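**Grodska 楼小隔间使用与布置讨论会　会议记录**

2022年1月14日，地点：Grodska 楼会议桌旁，主持：Zofia Lis，记录：Skedgate 办公室
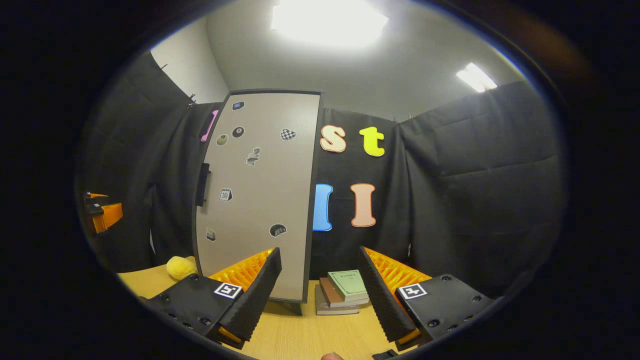 Zofia Śliwiński 先发言，说她不反对重新布置，但帘子不能为了好看拆掉。她去年在 Sostau 那边用过一间没有挂帘子的小房间，录出来的人声发空，后来整段重录。她希望今天先把帘子的事定下来，再谈板子和字母。

Zofia Lis 同意按这个顺序讨论。以下按议题记录。

## 一、绗缝帘

现状：左右两侧和正面后墙都挂着黑色绗缝帘，左侧帘子上沿靠近天花板处用小夹子夹住，左上方帘子以上有一条浅色墙面露在外面。

Zofia Lis 问露出的墙面要不要补。Zofia Śliwiński 认为对录音的影响应该不大，真正要紧的是夹子。夹子小，帘子厚，时间一长容易往下滑，她建议换成挂杆。Śliwiński 工坊给过一个口头意见：挂杆可以做，但要先看天花板能不能打孔。房东那边还没有答复。

讨论中有人提出用粘钩代替挂杆，没有被采纳，原因是撕下来会带掉墙皮，退租时要赔。另有人问能不能把帘子上沿直接钉在墙上，主持人表示钉死以后没法拆洗，不考虑。

决定：
- 帘子全部保留，不换颜色。
- 在得到房东答复之前继续用夹子，左侧再加 2 只，买大一号的。
- 左上方露出的墙面暂时不处理。
- 帘子的清洁改到四月，届时逐幅取下，不要同一天全拆。

## 二、照明

天花板正中一盏方灯，靠右还有一盏较小的灯。使用者反映的问题集中在中间那盏，坐在桌边抬头会觉得刺眼，翻纸稿时纸面反光。

Zofia Śliwiński 提议只开右边的小灯。Zofia Lis 说她试过，读稿够用，剪纸和贴东西不够。两盏灯是否分开控制，到会的人说法不一致，有人说门口的开关是分开的，有人说按哪个都一起亮。会上没有争出结果，记为待查。

关于加柔光罩：Śliwiński 工坊可以按尺寸裁一块乳白色的板，价格未报。主持人要求先问清材料受热后会不会变形，再谈价格。

决定：
- 先查清开关。
- 柔光罩等报价，下次会上再议。
- 不在帘子上夹台灯。

## 三、后墙的浅灰色板子

板子立在后墙中间，深色边框，下端到桌面，左边装有黑色把手。这一项讨论时间最长。

第一个问题是贴纸。目前上面有黑白格子的心形贴纸、写着数字 10 的日历样式贴纸、几张圆形的，还有别的小贴纸，都是使用者陆续贴的。Zofia Lis 的意见是贴纸可以留，但板子本来是打算用来写排班的，现在中间已经不好写字了。Zofia Śliwiński 不赞成清理，理由是来录故事的孩子进门先看板子，有几个孩子每次都要找心形那张。她说排班写在门外更合适，站在走廊里就能看见，不用打扰里面的人。

有人问日历样式那张要不要拿掉，怕被当成真的日期。讨论后认为不至于，不动。

第二个问题是把手。把手位置在板子左边中段，搬动时大家习惯只抓那一处，容易把板子带斜。Zofia Lis 要求以后移动板子必须由 2 个人来做，一人扶把手一侧，一人托另一侧下沿。板子底下是否加防滑垫，由记录人去量好尺寸再说。

第三个问题是新贴纸。仓库里还有 100 多张没有用过的，是上次活动剩下的。有人建议一次贴完，多数人不同意。Zofia Śliwiński 建议放进信封里，每个第一次来的孩子选一张，贴不贴由孩子自己定。

决定：
- 现有贴纸不清理。
- 排班表移到门外，Skedgate 办公室负责打印。
- 新贴纸按 Zofia Śliwiński 的办法发放。
- 不在板子上使用油性笔。

## 四、泡沫字母

板子右侧的帘子上分两行挂着大泡沫字母，上面一行是桃色的 s 和黄色的 t，都带白边。板子左侧另有一个粉色的竖长字母形剪片。

Zofia Lis 介绍说，有家长问过这几个字母是什么意思，希望能拼成一个完整的词。她提了用 Sostau 的想法，字母不够，需要另做。Zofia Śliwiński 认为后墙右边的地方放不下，字母缩小又和现在的不配，而且帘子挂重了会更往下坠，前面刚说过夹子的问题。

另一个建议是每个月换一组字母，由孩子们选。大家觉得可以试，但换字母要用什么固定，谁也没有把握。双面胶在绗缝布面上粘不牢，别针会留孔。魔术贴有人用过，效果还行，撕的时候要按住布。

粉色剪片要不要挪到右边和泡沫字母放在一起，表决结果是 6 票不挪，其余弃权。

决定：
- 现有字母暂不更换。
- 先买一小卷魔术贴，在帘子不显眼的下角试粘，满意后再考虑换字母。
- 拼词的事不再单独讨论，等挂杆有了结果一起看。

## 五、房间使用中的其他事项

关于通风。房间小，门关久了发闷，冬天尤其明显。Zofia Śliwiński 希望两场录音之间把门敞开一会儿，排班时把这段时间留出来。没有人反对，写入排班说明。

关于饮食。水可以带进去，要有盖子。吃的不行，帘子沾上油很难洗。

关于钥匙。上一把备用钥匙目前找不到，借用登记本上最后一栏签名看不清。Zofia Lis 会去问一遍，下周仍找不到就另配一把，费用从办公杂费里出。今后借钥匙请写全名，只写 Zofia 的不予登记，我们这里有两位。

关于桌面。用完请把自己的纸稿带走，留在桌上的收进走廊的纸盒，到月底还没有人取就作废纸处理。

## 六、待办

| 事项 | 负责人 |
|---|---|
| 催问房东天花板能否打孔 | Zofia Lis |
| 购买夹子和魔术贴 | Zofia Śliwiński |
| 查清灯的开关 | Zofia Lis |
| 向 Śliwiński 工坊要挂杆和柔光罩的报价 | Skedgate 办公室 |
| 量板子底边尺寸 | Skedgate 办公室 |
| 门外排班表 | Skedgate 办公室 |
| 寻找备用钥匙 | Zofia Lis |

Zofia Śliwiński 要求补记一条：购买夹子的收据请直接交办公室，不要再夹在登记本里。

下次会议时间等房东答复后另行通知。对本记录有更正意见的，请在下次会议前书面交 Skedgate 办公室。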